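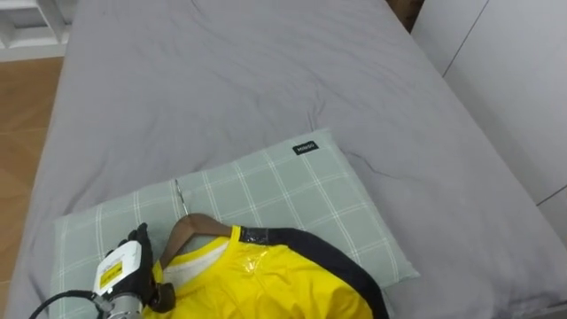
Flynn Baxter has spent most of this year teaching a robot to do laundry chores, and the first thing I wanted to know was whether it had made him any better at his own. "Worse," he said. "Way worse. I get home and everything goes on the chair." Flynn is a demonstrator at Gosel, a small outfit that collects training data for home robots, which means he drives the arm by remote control while the robot records what it sees and how it moves. When I visited in October he was on hangers, and the job in front of him was a bright yellow shirt on a wooden hanger, lying across a pale green checked pillow on a bed with a gray sheet. He had one black finger of the gripper up by the shoulder, next to the end of the hanger, and he was talking to me over his own shoulder the whole time, which I found very impressive and slightly alarming.

I asked why a bed. I'd pictured a workbench, or some kind of lab table with tape marks on it. Flynn laughed at that. "We had the lab table! We had months of lab table. And then you bring the thing into a bedroom and it's like it has never seen a shirt before. A bed gives. You push down on a table and the table pushes back. You push down on a pillow and the whole shirt sinks and slides off toward the wall."

So now they work in furnished rooms. The one I saw has a wood floor and white panels close along the side of the bed, and Flynn says those panels have taught him more about elbow room than anything else. The arm has to come in from the other side, and there's a way of swinging it that feels natural to a person and is totally wrong for the machine.

That got us onto the part I was most curious about, the controls. Gosel uses a system called Stilter, which is basically a pair of handles on a light frame. You move the handle, the arm moves. You squeeze, the gripper closes. I had a go (of course I had a go) and my first attempt at picking up a hanger ended with me pinching a good fistful of pillowcase and dragging it toward me.

"Everybody gets the pillow," Flynn told me kindly. "You're looking at the hanger, so you think you're at the hanger. But you're a little bit behind it or a little bit under it. You can't feel anything, so your eyes have to do your fingers' job."

He can't feel anything either, it should be said. Stilter gives you a faint buzz when the fingers close on something, but it's the same buzz for a coat hanger and a handful of bedding. Flynn goes by the hook. If he's got a proper hold, he says, the hook starts to lift off the fabric the moment he raises the arm. If the hook stays put and the shirt moves, he's holding the shirt.

How long does it take to get good? He thought about it. "To get it done, a day. To get it done so it's any use to the robot, I'd say 200 tries. And those are different skills, which took me forever to understand."

I asked him to explain, and he put the handles down for this one, so I knew it mattered to him.

"When I started I was showing off. I'd find these slick little moves, flick the hanger round, catch it, done. And the guys who train the model came back and said, please stop. The robot copies what I do, but it doesn't know why I did it. If I do it five clever ways it learns a kind of mush of all five. So you get boring. Same approach, same side, pause in the same spot. I think of it like showing a little kid how to tie shoes. You do it slow, and you do it the same way again, and you don't do the fancy one."

But then, he added, you can't be too boring. If every single demonstration goes perfectly, the robot never sees what to do when things start to go wrong. So part of the day is spent on what the team calls Strachan runs, after the first bedroom they ever rented, on Strachan Street, where apparently nothing went right. In a Strachan run Flynn starts from somewhere bad. The fingers are too low, or the hanger is half twisted out of the neck of the shirt, and he has to rescue it calmly from there. He loves those. "That's the good stuff. I'd do those all day."

The hanger set stood at 1353 demonstrations the afternoon I was there, and Flynn did most of them himself. Of those, 774 had been kept. I thought that sounded brutal, and he shrugged. Some get thrown out for hesitation, some for a bad camera angle where the arm covers up the very thing it's reaching for, and some for what he calls "coffee hands." He reviews his own recordings at the end of a shift and marks the bad ones before anybody else can.

Shiny things are his current headache. Anything glossy throws highlights, and the highlights move when the arm moves, and a spot that looked like an edge a second ago turns into a reflection. He has started slowing down for those as well, letting the gripper hang still before it closes. "I don't know if the robot needs the pause," he said. "I need the pause."

I wondered if there was ever a moment when it stopped being him and started being the robot. He told me about the first time they ran the trained version, which goes by Bromura, and he stood there with his hands in his pockets. It reached in from the left the way he does. It slowed down where he does. Then it did a small dip of the wrist just before closing, and the whole room turned and looked at him.

"I had no idea I did that," he said. "I went back through my recordings and it's in over half of them. It's a nervous habit! I taught a robot my nervous habit."

They left it in. The dip seems to help on soft surfaces, as far as anyone can tell, and Flynn has decided to take full credit.

Before I left I asked what comes after hangers. Fitted sheets, he said, in the voice of a man who has been told he needs a root canal. They've set aside 3 weeks for it. He'd like more. Then he picked the handles back up and asked if I wanted another try at the shirt, and I did, and I got the pillow again.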